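Preravar Kitchen: April progress report

Hi Doina, here's where we've got to with the teaching kitchen.
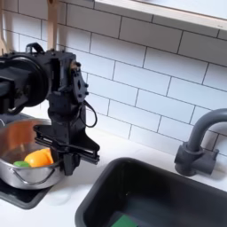

The big news is that the cooking corner is in use! The white countertop went in early in the month and I'm still a bit giddy about how much brighter it makes everything (the old brown one swallowed light). Rhodri argued for the dark gray sink and I argued against it, and I've come around completely. It's deep enough for the stockpots, so washing up after a group no longer means balancing things on the drainer.

On spending, we've used $543 of the $2000 so far. Most of that went on pots, knives and cutting boards, plus a second round of boards when the first lot warped. The steel pots were worth the extra money and the groups reach for them first. I'd like to hold some back for storage, as we have two cupboards and one of them won't shut.

Liam has finished the first set of recipe cards, and the vegetable soup is already the favorite. We're printing 60 copies next. He wants them laminated, I want to see the quote first!

Still to do: shelves over by the door, a decent set of measuring cups, and labels for the drawers. Iker has promised to look at the dripping faucet in the back room, which has nothing to do with your grant but is driving us all up the wall.

Could you let me know if we can move the leftover tile money over to shelving? I'd love to order before the end of the month.

Krešimir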